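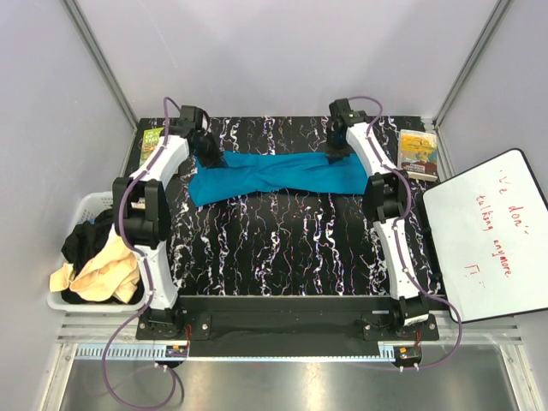

What does a laundry folder do all day?

A folder takes clean, dry washing out of a basket, flattens it, folds it to the customer's preference and stacks it for collection.

Kumitz Wash and Fold is hiring two casual folders for our Vurnside shop. If the answer above made you feel calm, keep reading. If it made you feel your life slipping away, we do understand, and there are other jobs on this site.

About the shop

Kumitz does household washing for people who can't do it, don't have room to do it, or did it once and turned everything grey. We take shirts, towels, sheets, school uniforms, tea towels and a surprising volume of karate gear. We don't take doonas in winter, horse rugs at any time, or anything described on the form as "just a bit muddy".

Washing and drying happen out the back under Kojo Wumbei, who will teach you his opinions on lint whether you are rostered near the dryers or not. Folding happens at the front tables. Bagging and labelling happen wherever there is a clear surface, and arguing about whether there is a clear surface is part of the culture.

The work

You will be given a basket and a docket. The docket says whose washing it is and how they like it done. Most people tick "standard". Some people attach a drawing. Follow the drawing.

Your day will mostly be made up of:

Untwisting. Cloth comes to the table in a rope more often than you'd think. Take the turquoise piece in our photo, all bunched up in the middle with a corner hanging down at the wider end. Shirt or towel? Candidates will be asked how they'd open it out, and "shake it and hope" has been accepted before, with follow-up questions.

Folding flat pieces. Towels go in thirds lengthwise and then in half, and in half again. You may have been raised differently. So was I. We all fold in thirds now.

Folding shirts. Collars up, sleeves in, buttons done at the top and one in the middle. T-shirts don't need the buttons.

Pairing socks. Odd socks go in the orphan tin with the docket number pinned on. Please don't make pairs on the basis of optimism.

Fitted sheets. There is a method. Emese Kun will show it to you in your first week, you will nod, and in your second week she will show it to you again.

Checking pockets. This should already have been done out the back. Check them anyway. Cash and jewellery go in an envelope with the docket. Tissues are yours to deal with.

Returning things that aren't washing. Picture books, remote controls, a wooden spoon, most of a jigsaw. Families pack in a hurry. It all goes back in the customer's bag, on top, where they'll see it.

Hours and pay

Shifts are five hours, mornings or afternoons, and we will ask which you prefer and then try to act on it. The rate is $34 an hour including casual loading. You get a paid tea break. The biscuits are provided by Ekua Mahama, who owns the shop and therefore chooses the biscuits, and we have raised this.

The roster goes up on the wall beside the kettle a fortnight ahead. If you need to swap, swap with someone and write it on the roster in pen. Pencil has led to hard feelings.

What we're looking for

Somebody who can stand for most of a shift, or who would like a stool, which we have. Tell us if you need the table at a different height. They wind up and down, though not quietly.

Somebody who can lift a full basket of dry washing from floor to table. The plastic ones with slotted sides are the lightest. The old cane ones have character and will take the wool off your jumper.

Reasonable eyesight for telling navy from black, with or without glasses. The front window helps.

Discretion. You will learn things about the people of Vurnside from their pillowcases. You will see these people at the bakery. You will say good morning.

Experience is welcome, and can include hotels, aged care, retail, or a household with a lot of children in it. We'd prefer a patient beginner over somebody quick who leaves the sleeves inside out. Speed turns up by itself after a month or so, and on sheets it may never turn up.

You don't need a licence, a car, or a passion for textiles. Please leave the word "passion" out of your application altogether. Oriana Durán reads them first and she has asked me to mention it.

What you won't be doing

Ironing. We send ironing to Sevetti, across the road, and they're welcome to it.

Stain removal. If you find a stain, put the piece aside with a peg on it and let Kojo know. Don't scrub it. Don't say "ooh" if the customer is in the shop.

Deliveries. Those are done by Ewurabena Ankrah in the van, on a route she has worked out for herself and will not discuss.

The trial

Shortlisted applicants come in for a paid trial, which is a short one. You'll get a mixed basket and a table. There will be a fitted sheet in it. We aren't marking you on the fitted sheet, we only want to see what your face does. Wear flat closed shoes and tie back long hair. Rings with claws should stay home, as they snag on knits and you'll be the one unpicking them.

Bring something to drink with a lid on it. Not red cordial. We shouldn't have to say so, and yet.

How to apply

Drop a letter in to the counter, or hand it to whoever is bagging. A page is plenty. Tell us what work you've done, paid or otherwise, which hours suit you, and how you fold a towel at home. We'd like the true version.

Include the names of two people who can speak for you. They can't both be your mum.

Applications close 12/10/2024 when the shop shuts. Everybody who applies will hear back from us, including the people who miss out, though it may take Oriana a little while if it rains, because when it rains the whole of Vurnside brings in its washing at once.

Questions about the job can go to Emese at the front counter. She'd rather you asked before the lunch rush, and she'll probably hand you the other end of a sheet while you do.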